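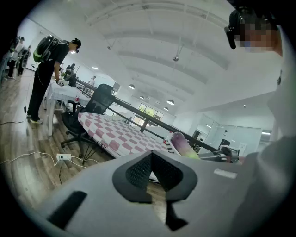 4. Recording demonstrations with the hand-held gripper

Read this section after the station has been set up (section 2) and the gripper has been paired (section 3). It covers one full recording session, from clearing the table to handing over the takes. Remote control of the arm is covered in short form at 4.6.

4.1 Before you start

A session at Drokolthorpe is usually shared. Two operators may record at separate tables, and others may be working at desks in the same room. Agree who has which table before anyone puts on a headset.

1. Open the session sheet and enter your name, the table, and the task name exactly as it appears in the Tahiri task list. Takes saved under a misspelled task name have to be sorted by hand.

2. Put out only the objects the task calls for. Soft objects and hard objects are listed separately in the task list.

3. Smooth out the tablecloth if the task uses one. A fold under an object changes its height, and the arm will be taught the wrong height.

4. Walk the length of any cable between you and the table. Power strips may sit on the floor, so learn where they are while you can still see your feet. The headset narrows your view downward.

5. If your table is within reach of an arm, check that the arm is in Hold. The status line on the Skarkent console must read HOLD and not READY.

CAUTION: READY means that the arm can move on the next command. Do not lean over the table or put your hand between the fingers while the console reads READY.

4.2 Putting on the headset and pack

1. Put the backpack on first and fasten the chest strap.

2. Seat the headset and tighten the rear strap, then the top strap. It should not shift when you bend at the waist.

3. Clip the cable to the side of the pack. Leave enough slack to bend and turn. A loose end that hangs past the knee should be taken up.

4. Wait for the tone. Two short tones mean that the headset and the gripper have found each other. One long tone means they have not; go back to section 3.

Note: Wear closed shoes with a flat sole. Sandals are not allowed on the recording floor.

4.3 Setting the start pose

Every take begins and ends in the start pose. The software uses it to line up the gripper path with the table.

1. Stand facing the long side of the table.

2. Hold the gripper over the start mark with the fingers open and pointing down.

3. Press the side button once and stay still until the tone.

4. If the tone does not come, lift the gripper clear, lower it again, and repeat. After 2 failed tries, restart the headset.

4.4 Recording a take

1. Press the side button twice. Recording starts at the second press.

2. Move to the object at an even pace. The arm is slower than your hand, and fast takes are rejected at review.

3. Close the fingers on the object in one motion. Do not squeeze, release, and squeeze again unless the task says to.

4. Carry the object to its target, set it down, and open the fingers fully before you move away.

5. Return to the start pose and press the side button once.

6. Say the take result out loud: "good," "bad," or "skip." The headset microphone saves it with the take.

Move the object to a new place for the next take. Change its angle as well as its position. A set of takes that all start from the same corner teaches the arm that corner and very little else.

Keep your free hand off the table while recording. If an object rolls, let it roll, end the take, and say "bad." A bad take is worth keeping — reviewers use them to set the reject limits.

CAUTION: Stop at once if you feel dizzy or lose your balance. Set the gripper down before taking off the headset.

4.5 How many takes

One block is 26 takes of the same task. Take a break between blocks, with the headset off. Do not start a block that you cannot finish before the table changes hands.

The counter on the console shows the running total for the task. The first release of the table task was trained on 2,544 good takes and the second on 3,441. The second set included more starting positions near the table edge, where the first release often missed.

4.6 Correcting the arm by remote control

Use this mode only when the arm has learned the task and fails at one part of it.

1. Clear everyone from the reach of the arm. Say "arm live" and wait for an answer from each person nearby.

2. On the console, select Run, then Watch.

3. When the arm goes wrong, hold down the side button. The arm stops and then follows your gripper.

4. Guide it through the failed part only.

5. Let go of the button. The arm carries on by itself.

6. Select Hold before anyone steps back in.

Note: Corrections are saved apart from full takes. Do not mix them in one folder.

4.7 Ending the session

1. Say "session end" and wait for the long tone.

2. Take off the headset, then the pack. Coil the cable loosely.

3. Put the gripper on its charger with the fingers open.

4. Copy the takes to the Dadico drive and check that the number matches your session sheet.

5. Sign the sheet. Takes without a signature are not reviewed.

Questions about takes and review: Nabila Salem. Console and arm faults: Adel Hegazy.

Section 4 last revised Jul 8, 2022.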